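# Steam, fat and washable paint: choosing a finish for kitchen walls

Speaker notes – home repair evening series, July 6, 2020
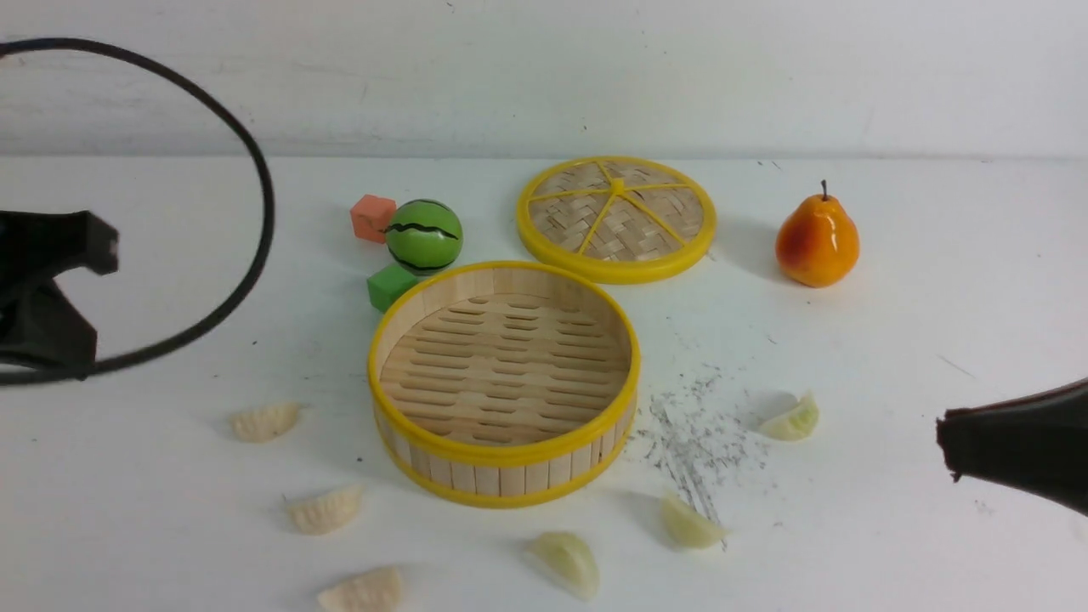
*Slide 1. Bamboo steamer base and lid, plain white wall behind.*

**Opening (keep short)**

Good evening. I paint interiors for a living and most of my work is kitchens. Tonight is about what goes on the wall, how long it lasts and what to do before you open the can. Questions at the end, please. There is a sheet by the door with the product types on it.

Ask for hands: who has repainted a kitchen in the last few years? Who used the same paint as the living room? Wait for the second lot of hands.

A white wall shows gray marks. Steam cooking is one of the things we will come to.

**What a kitchen wall has to put up with**

Three sources of trouble: moisture, grease and rubbing.

Moisture comes from pots, kettles, steamers and dishwashers. It goes up first, so the ceiling and the top of the wall get it before anything else. If the outside wall is poorly insulated, the water settles there and stays. Paint over a cold wall will blister sooner than paint over a warm one, whatever brand you buy.

Grease travels farther than people expect. In the Sirkdale job I wiped down the top of a door frame on the far side of the room from the stove and the cloth came up yellow. New paint will not stick to that.

Rubbing means chair backs, bags, dogs, hands near the light switch. It also means cleaning. A flat paint gets shiny where you scrub it, and then you have a shiny patch you can't fix without doing the whole wall.

**Sheen levels**

Show the painted boards. Pass them around, front row first.

- Flat: hides bumps and bad patching. Marks easily. Fine for a ceiling with a good fan under it.
- Matte, scrubbable type: costs more. Good choice for most kitchen walls now.
- Eggshell: slight glow, wipes well. My usual pick.
- Satin: wipes very well, shows every dent in the drywall.
- Semi-gloss: trim, doors, and behind a sink if there is no tile.

Someone always asks about gloss on the whole wall. It can be done. The wall has to be close to perfect, and in an older house that means skim coating first.

**Prep – spend the most time here**

Wash everything. Warm water and a degreasing cleaner, bottom to top, then rinse with clean water top to bottom. Change the water when it goes gray. Let it dry overnight with a window open if the weather allows.

Fill holes, sand, wipe off the dust. Dull down any old satin or gloss with fine sandpaper. Run your palm over it. If it feels slick, sand more.

Water stains need a stain-blocking primer or they come back through. I have seen them come through four coats of good wall paint. Find the leak first.

Mold: clean it, dry it, and find out why it is there. Mold-resistant paint slows it down. It doesn't cure a damp wall.

Houses from before the late 1970s may have lead paint under the newer layers. Test before you sand. Kits are sold at most hardware stores. (Slow down for this part, and repeat it at the end.)

**Cost example: the Rukden Street kitchen**

Use the figures on the handout.

Floor space isn't much help in pricing paint. Wall area is. That kitchen had 700 square feet of wall and ceiling once the two windows and the cabinets were taken out. Materials and labor came to $1157. The primer was $33 a gallon. The owners had a quote for less from someone who planned to skip the washing and priming. Their last paint job had been done that way and it was peeling over the stove.

Point out that labor was the bulk of it. If you do your own prep, you save most of the money.

**Ventilation**

A fan that vents outdoors does more for your paint than any additive. Many range hoods only filter the air and blow it back into the room. Check yours: hold a sheet of tissue to the grille, then go outside and see if air is coming out of the wall or roof vent.

Turn the fan on before the water boils and leave it on a while after. Clean the filter. Most of them go in the dishwasher.

**Drying and curing**

Dry and cured are different things. Dry to the touch takes a couple of hours. Most wall paint needs weeks to cure. Wait at least 7 days before you wipe it with anything wet, and check the can, as some ask for longer. Keep the furniture an inch off the wall for the same stretch.

Don't paint on a humid day with the windows open. If you can wait until September, the air in this area is usually easier to work with.

**Color, if there is time**

White is fine, but test it. Paint two coats on a piece of poster board, tape it up and look at it morning and night – kitchen bulbs turn some whites green. Keep the lid with the color code on it and write the room and year on top.

**Questions likely to come up**

Can I paint tile? Yes, with a bonding primer, but not where it gets soaked every day.

Do I need primer over old paint in good shape? Usually no, if it is clean and dull.

What about paint and primer in one? It is thicker paint. It won't block stains.

Repeat the lead test reminder. Collect the sample boards before people leave.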